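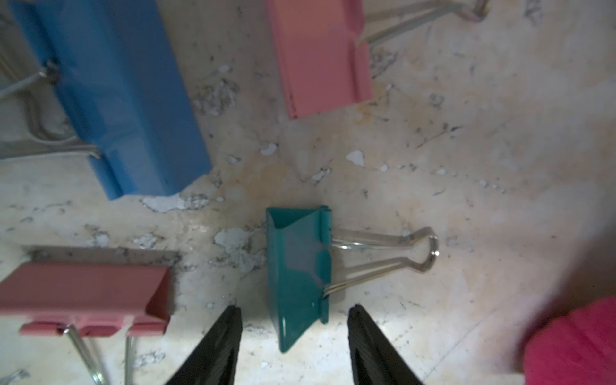
Ticket 2554
Component: end effector / fingers
Cell: two-arm bench, clip sorting
Status: monitoring
Priority: medium
Related: 1814 (drawer approach height)

Summary
Binder clips slip or rotate in the grip when the stock fingers close on the folded body. Affects both arms. Request is to compare the stock fingers with the Vovach tapered set and the Prirnirex soft pads, pick one, and close the open question on close current.

Initial report
The task is to pick a clip from the bench and put it in a drawer of the matching color, one clip per cycle. With stock fingers the clip is held at first, then turns around the contact line when the arm lifts. Handles swing down and the clip arrives at the drawer at a bad angle. Sometimes the gripper reports a full close with nothing in it. Larger clips are worse than small ones.

Steps to reproduce
1. Put several clips on the bench in mixed orientations, handles folded flat against each other.
2. Home both arms.
3. Run the pick program on the left arm at default speed.
4. Watch the gripper position reading between close and lift.

Expected: position reading holds steady until release.
Observed: reading drops in two stages. First stage is contact. Second stage is the clip turning and the fingers closing further on the thinner part of the wedge.

Comment 1
Confirmed on left arm. Swapped the gripper over to the right arm and got the same result, so this is not a motor or gearbox problem on one unit. Swapped back. Controller log shows no current fault in either position.

Comment 2
Checked the easy things first.
- Finger screws: tight on both arms.
- Gripper zero: off by a small amount on the left, corrected, no change in behavior.
- Wrist camera mount: solid. Image offset recalibrated anyway.
- Firmware: both arms on the same build.
- Power: bench supply steady under load with both arms moving.

Comment 3
The clip body is a wedge. Two flat parallel fingers closing across the sloped faces will push it toward the narrow edge or the open end, depending on where first contact is made. Raising the close current makes this worse. At setting 287 the clip shot out toward the back of the bench twice in a row. Do not go above that value with the stock fingers.

Comment 4
Comparison plan. Same arm, same program, same bench surface, 6 clips per run, handles folded. Change only the fingers. Three approach directions for each set:
a. across the body, gripping the two sloped faces
b. along the body, gripping the two ends
c. on the handles

Wrist camera stays on for all runs so that the contact point can be checked afterward. Lighting stays as it is. The Brorkmont controller is used for everything; no mixing with the older one, which samples position too slowly to show the second stage of the drop.

Comment 5
Results, stock fingers.
a. Slips as reported.
b. Holds, but needs the wrist turned well past its comfortable range for clips lying at some angles. Two poses hit the joint limit.
c. Holds weakly. Handles spread under load and the body hangs.

Results, Prirnirex soft pads.
a. Holds. No second stage in the position reading.
b. Holds.
c. Poor. Pads fold around the wire and drag on release.
Side effect: pads are thick. In a crowded spot they push the next clip away before the fingers reach the target. Release into the drawer is slow because the pad sticks to the painted face.

Results, Vovach tapered.
a. Holds at low current. Slips again if current is raised.
b. Holds, and the narrow tips fit between neighboring clips.
c. Acceptable for short moves. 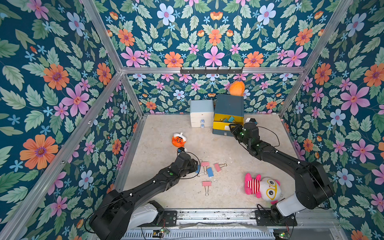

Comment 6
Second part of the test is the drawer. The soft pads did not pass here. With the drawer open, the gap between the drawer front and a pad is too small to lower a clip without touching the edge. On contact the whole storage box shifts on the bench and every later drop is off. The tapered set clears the front edge with the approach height from ticket 1814. The stock set clears it too, but the clip is usually rotated by then.

Comment 7
Question from the Munasinghe bench: can one arm steady the storage box while the other one places the clip? Tried it. It works, but cycle time suffers and the left arm is no longer available for picking. Would prefer to fix the box to the bench with removable tape and keep both arms free.

Comment 8
Fixed cable snag found during these runs. Wrist cable on the left arm was looped wide enough to brush clips during low approaches. Shortened the loop and added a tie at the second link. Check that it still reaches full wrist rotation before running anything new.

Comment 9
Wrist view with the tapered fingers: the tips stay visible at the bottom of the image and do not hide the target until the last part of the descent. With the soft pads the target is covered much earlier, and the detector loses smaller clips. Not a reason to drop the pads by itself, but it adds to the count against them for this job.

Decision
Use tapered fingers on both arms. Keep the soft pads in the parts drawer for the plush objects, where they did well in an earlier check.

Settings to apply
- Close current: low preset. Leave the high preset disabled in the pick program.
- Default grasp: along the body. Fall back to across the body if the wrist limit is near.
- Handle grasp: off by default.
- Drawer approach: height from 1814, straight down, no side travel below the front edge.
- Post-close check: wait, read position twice, abort and retry if the second reading is lower.

Open items
- Post-close check gives a false abort when a clip handle is caught between the fingers. Needs a wider threshold or a look at the wrist image.
- Right arm has not been run with the fallback grasp.
- Spare tapered tips to be ordered. The ridges on the inner face should be checked for wear after the next long run on Saturday.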